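Skurken, Herska: notes after a week of listening

June 2026

Herska is the third Skurken album and the first one recorded to tape throughout. I bought the double LP and the 24-bit download on the same day, so what follows compares the two where they differ. The band plays slow, down-tuned doom with a bit of desert rock in the drumming. If you know the earlier records, the tuning has dropped again, from C standard to B, and the bass now sits below the guitars in a way it didn't on Pila.

Total running time is just under an hour over 8 tracks. The shortest is an organ interlude. The longest, Chatzigeorgiou, takes up all of side C and runs at a tempo I measured at 27 beats per minute if you count the kick as the beat, or double that if you follow the hi-hat. I'd go with the hi-hat. The ride pattern in the second section only makes sense in the faster count.

Guitar sound first. There are two rhythm tracks panned hard, and on most songs they are clearly different amplifiers. The left is darker and has a lot of energy under 80 Hz, which is unusual, as most engineers filter that region out of guitars and leave it to the bass. The right has a narrow peak close to 700 Hz that gives the riffs their vowel-like honk. On the title track the right channel drops out for the first verse and you hear how much of the note definition it was carrying. The fuzz is gated fairly hard. Notes stop abruptly at the end of phrases, and at this volume that had to be deliberate.

Drums are recorded from a distance. The snare has a long room tail and very little close mic, and the toms are tuned low enough that the floor tom blurs into the bass on side B. I don't mind it on the slower material. On the one up-tempo song, the fills lose their shape.

Vocals are mixed lower than on Pila. The printed lyrics help. Most of the record deals with a drained reservoir and the town that was under it, and the words are plainer than the cover art would suggest. The harmony lines on side D are new for this band, fourths mostly, and slightly flat against the organ.

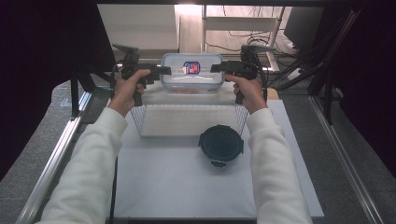

A reader going by Ferrum wrote in after I posted first impressions to say the flatness is the organ's fault, that it was left at its own pitch and everything else was tuned to a reference tone, and that the same organ is on the interlude, where it reads sharp by a similar amount. I went back with a tuner and the interlude does sit above concert pitch. The side D vocals are close to correct on their own. So I withdraw the comment about the singing and transfer it to the keyboard.

Now the formats. The download is loud. Peaks are shaved flat on every heavy section, and the quiet introduction to Chatzigeorgiou comes up to nearly the same level as the riff that follows it, so the entry has no weight. The vinyl was cut from a different master. The introduction is properly quiet, quiet enough that surface noise becomes a factor, and the entry is a large step up. The cost is some loss of treble toward the centre of side A, where the title track ends in a long cymbal wash. My copy also has a faint pressing fault on side C, a repeating tick over four or five revolutions. It cleaned up partway with a wet brush and no further.

Sleeve is a gatefold in grey and ochre, matte stock, already showing scuffs at the spine. Inner sleeves are plain paper and I replaced both with poly-lined ones. The download code came on a loose card.

For anyone setting levels: I listened on standmounts with a sub crossed over low, and had to pull the sub down a couple of decibels from where it usually lives. With the normal setting the left guitar took over the room. On headphones this wasn't a problem, though the hard panning got tiring by side C.

The tour starts in October. No dates near me so far. I'd like to hear whether they bring the organ, and if they do, what they tune to.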